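Bindley two-tier shelf riser, reviewed by Oľga Matoušek
Sat 24 February

I bought the Bindley riser in November to get more out of a deep pantry cupboard where the back row of cans kept getting forgotten. It cost 20 dollars, came flat in a thin box, and went together with four screws and the small hex key supplied.

The top board is the part I like. It sits level and doesn't bow under a full row of cans. I keep fruit up there with the labels facing out and soup underneath. 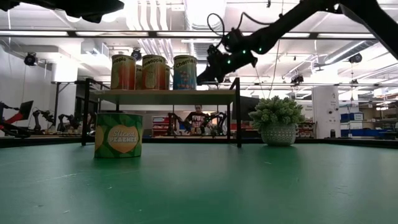

Can you stack two of them?
Only with the stacking clips, which are sold separately. I tried it without and the top unit slid when I pulled a can from the front.

The feet are my main complaint. They are bare metal, and one of mine had a burr that scratched the cupboard floor. I stuck felt pads on all of them – a set from Pesstead, cut down with scissors – and have had no trouble after that.
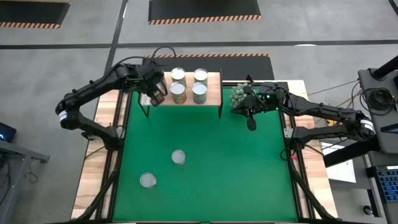
The pads also raised the whole thing slightly, so measure your shelf height before you add them. My tall tomato cans now clear the cupboard frame by very little.

I had a Teixeira wire rack before this one. It was cheaper, but small cans tipped between the wires and it rusted at the welds. The Bindley wipes clean with a damp cloth and the finish has held up so far.

I would buy it again at the same price. 4 out of 5, with the point off for the feet.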